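Second month with the Prorkance gripper kit

October 30, 2022

I said in the last post that I would wait until the Prorkance had done some real work before writing it up. It has now done 2,352 logged grasps on my bench, nearly all of them on cloth, and I have opinions.

For anyone who came here from the soldering posts: the Prorkance is a two-finger parallel gripper sold as a kit by Valtside. In the box you get the body with motor and driver board, two pairs of fingers, a wrist camera on a bracket, a flange plate with three bolt patterns, one cable, and a bag of screws. You supply the arm, a 24 V supply and the patience. I paid 1,335 dollars before tax, ordered through Gagnon because they keep stock in the country and Valtside's own shipping quote was silly. No one gave me anything and I have no deal with either company.

Assembly

The manual says two hours. I took most of an afternoon. The flange plate went on without trouble and the bolt holes lined up to within what I can measure. The finger carriages are where the time went. Each one rides on a small linear rail, and the preload is set by a pair of grub screws that have to be turned in together. The manual gives a torque value for these, which is no use because a driver that reads that low costs a good fraction of the kit. I set mine by feel: tighten until the carriage drags, back off an eighth of a turn, cycle it by hand, repeat. When it's right the two sides feel the same.

Two of the screws in the bag were the wrong length. I had spares.

The cable exits from the rear of the body, straight out, and wants a bigger bend radius than my arm's last joint gives it. With the wrist turned past 140 degrees it starts to pull. I limited the joint in software and moved on, but an angled connector would have fixed it and I hope the next version has one.

Firmware and interface

Out of the box it speaks Modbus over RS-485. There is also a USB mode, described in the manual in one sentence. I used RS-485 throughout. Commands are position, speed and a current limit that the manual calls "force". It isn't force. It is motor current, and the relation between that and what arrives at the fingertips depends on how the carriages were set up, how warm the motor is and which way it last moved. I pressed the fingers onto a kitchen scale at several settings and made my own table. Below a setting of 20 the numbers wander so much from one close to the next that I'd call them useless. From 35 up they repeat well.

Position is better. Commanded against measured opening, checked with calipers across the whole stroke, I never saw an error above 0.3 mm. There is a bit of backlash on reversal, and if you always approach from the open side it disappears.

The status register has an "object detected" bit. It works on anything stiff. On a single layer of tea towel it never sets, at any threshold I tried, and I now ignore it and read the final position instead. Two layers of the same towel leave enough of a gap between the closed fingers that I can tell them from one. That took me longer to arrive at than it should have.

Wrist camera

The camera is the reason I chose this kit over the Urico, which is cheaper and closes harder. Valtside's bracket holds the lens so that both fingers come up from the bottom of the picture and the tips sit near the middle. You can see what you are about to close on right up to contact, which an overhead camera can't give you once the gripper body is in the way.

Image quality is fine in the sense that I stopped thinking about it. Focus is fixed. Auto exposure is on by default and should be turned off, because dark fingers against a pale table make it hunt whenever the fingers open or close. With exposure locked the picture is steady. The camera shows up as an ordinary USB video device, so nothing special was needed on the computer end.

What I would change is the mount. Two screws in slotted holes, no locating pin. If you remove the camera you lose your calibration, and hand-eye calibration is dull work. I put a dab of paint across the joint to mark the position. It gets me close enough to skip the coarse stage.

Finger wear and grip

The kit comes with a wide flat pair and a tapered pair. I tried the wide ones for a day. They are good on boxes and poor on cloth: too much face touches the table before the tip gets under anything. The tapered pair have been on ever since.

My test is plain. Drop a towel on the table in a heap, find a ridge in the folds, go down over it, close, lift, hold for three seconds. If the cloth is still off the table after three seconds it counts. The table is covered in a grey woven fabric, picked so the tips can press into the surface slightly without marking anything. On a bare hard top I had to get the height right to within a millimetre. On the fabric I can be sloppy.

I changed the approach partway through. The first 606 grasps used a straight vertical descent with the fingers at full opening. Those went badly with flat cloth and well with bunched cloth, as you would guess. After that I switched to a partial opening of 40 mm and a slight tilt, which did better on both. I am not going to publish a percentage, because I changed the lighting in the same week and can't separate the two.

Failures worth listing:

Cloth slips out during the hold. Nearly always a pinch of less than 5 mm of material. Raising the current limit helps a little. Going deeper helps a lot.

One finger rides over the fold and the other pushes it away. This is an alignment problem and it's mine, not the gripper's.

Communication timeout. I logged 188 of these, all before I swapped the USB to RS-485 adapter for a better one. None after. The firmware's response to a timeout is to hold its last position, which I think is the correct choice, and it recovers without a power cycle.

Wear on the tips is slight. There is a polished patch on each contact face. Valtside sells replacement fingers as a pair, and the drawing for the mounting face is in the manual, so printing your own is an option. I have printed one set. They flexed too much.

Support

I wrote to them twice. The first question, on the carriage preload, was answered in two days by Wanpen Sitthichai, who sent a hand sketch that was clearer than the manual. The second, on the USB mode, was answered with a link to the manual. I have asked again.

Would I buy it

For cloth and other soft goods at bench scale, yes, on the strength of the camera position and the repeatable stroke. For stiff parts I'd look at the Urico first and spend the difference on a separate camera. For anything with a delicate force requirement I would look at neither.

If you do buy one, budget for an adapter, an angled connector and a day you weren't planning to lose. Lock the exposure before you calibrate. Set the carriages up warm, after twenty or thirty open-close cycles, or you'll be doing it twice. And leave room at the back of the table if your uprights are slotted aluminium like mine, since a clip on a post is an easy thing to snag a cable on when the wrist swings round.
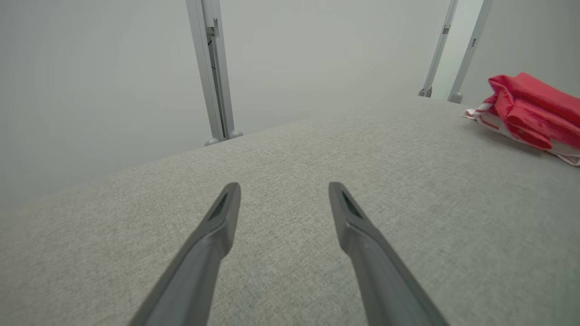
Next on the list is a two-stage grasp: pinch, lift a few centimetres, read the gap, and let go again if it says more than one layer. The gripper is quick enough for it. My code reads the position register once, at the end of the close, and would have to poll it during the lift as well, so there's some rewriting to do first. I also want to try a stiffer towel. I expect to have numbers in January, with the lighting left alone this time.

3 comments

Raimonds Bite
Did you try the current limit with the motor held at temperature? We saw the low end settle down a bit once ours had been running for an hour. Still wouldn't trust it under 20.

Bríd Ó Riain
Thanks for the note on exposure. I had blamed my segmentation for a week. Which bolt pattern did you use on the flange? Mine only lines up with the middle one and then the cable comes out on the wrong side.

Colleen Sutherland
The wrong-length screws were in my bag too. Gagnon sent a new set without any argument. For printed fingers, try running the layers along the length and adding a rib on the outside face — mine stopped flexing after that.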